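Episode 236

The task sheet for headphones ran to a page and a half. Start with one pair in the center of the table. Left arm steadies. Right arm grasps the band and lifts. Both arms withdraw to the rest position. An episode that ran past 18 seconds was flagged, and a flagged episode went to review, where it was usually discarded. The sheet was silent on how to hold your breath.

I was hired in February as a second-shift operator at the Nornow building in Drultness. The customer was Brosari. Brosari wanted 300 accepted episodes per object family and paid on acceptance, so the count on the wall display was of accepted episodes only. Recorded episodes appeared in smaller type underneath.

The station was called Montoya. It had been called that before I came and the label on the power strip was typed. I sat on a stool behind the arms with a leader handle in each hand. What my hands did, the arms did, with a lag too short to see but long enough to feel in the wrists by the end of a shift. I pressed the left pedal to start an episode, the right pedal to save, and both together to throw it away.

The first week I threw away most of what I recorded. Headphones are a poor object. The band flexes, the cups turn on their hinges, and the cord goes where it likes. If you close the gripper on a cup, the band swings. If you close on the band, the cups fold under. The operator who had the station before me had left notes in the shared file, and they were good notes. "Approach the band from the inside of the curve. Pause before closing." I approached from the inside of the curve. I paused before closing.

On my second week the trainers ran a policy on the first batch. This was done after hours as a rule, but the schedule slipped and I was still on the stool when they started. They asked me to take my hands off the handles and keep a foot near the stop.

The arms woke and went out over the table. The left one steadied. The right one came down toward the band, and above it, at a height I knew, it stopped. Then it dipped a little, came back up, and went down again and closed.

"There's a hitch," one of the trainers said.

"It's in the data," said the other.

I looked at the recordings that night. I had 13 accepted episodes in the batch. The rest belonged to the previous operator. The hitch was in nearly all of hers: a stop, a dip, a return. It lasted less than a second. I assumed at first that it was a fault in the leader handle, a sticky joint, and I filed a ticket. Maintenance tested the handle and closed the ticket with no fault found.

Then I looked at my own 13. The hitch was in those too, smaller. I had not learned it from the notes, which mention only the pause. I must have picked it up from the review clips I was shown in training, watching the gripper come down over and over on a screen and moving my hands in my lap.

The trainers discussed what to do. One view was that the dip was noise and should be trimmed. The other view was that it was a probe, that the operator had been checking her depth against the shadow of the gripper on the table, and that a policy without it would come down blind. They trained it both ways. The trimmed version was faster. It missed the band more often on light-colored pairs, where the edge is hard to find against a white table. The untrimmed version hesitated and then got hold of it.

Brosari was sent both sets of results. Their reply asked for the hesitation to be kept and for its cause to be documented. The documentation was assigned to me, as the only person still operating Montoya.

I wrote three drafts. The first said the motion was a depth check. I could not prove that. The second said the motion was habit, and I could not prove that either. I wrote to the previous operator at the address in the personnel file, describing the dip and giving the episode numbers. She answered in two lines. She said she had never noticed doing it. She said that at home she did the same thing with the kettle, ever since her eyes had started to go, and had thought it was only the kettle.

The third draft said: "Operator performs a brief vertical probe prior to grasp. Retain." It was approved the same afternoon.

After that I stopped trying to suppress it. My acceptance rate went up, though I had also changed the stool height that week, so the cause is not clean. I worked through the gray pairs and then the pink pairs, and began the blue ones in the last part of the quota. When I changed pairs I left the ones I was done with in the far left corner, cords bundled, where the arms had no business going.

At 236 the display reached the count at which the trainers liked to have an operator's comment entered. The comment field takes one line. Most people put "OK." I started the episode first, to have something to comment on. The left arm went out and steadied. I brought the right one over the curve, from the inside, and stopped.

I could see the gap between the fingertips and the band perfectly well. There was nothing to check. I dipped anyway, came up, and went down again.

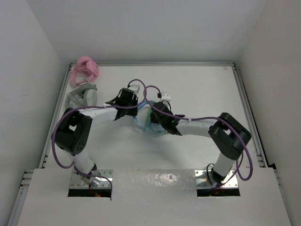
The time came out at 14 seconds. I pressed the right pedal, typed "OK" in the field, and reset the table for 237.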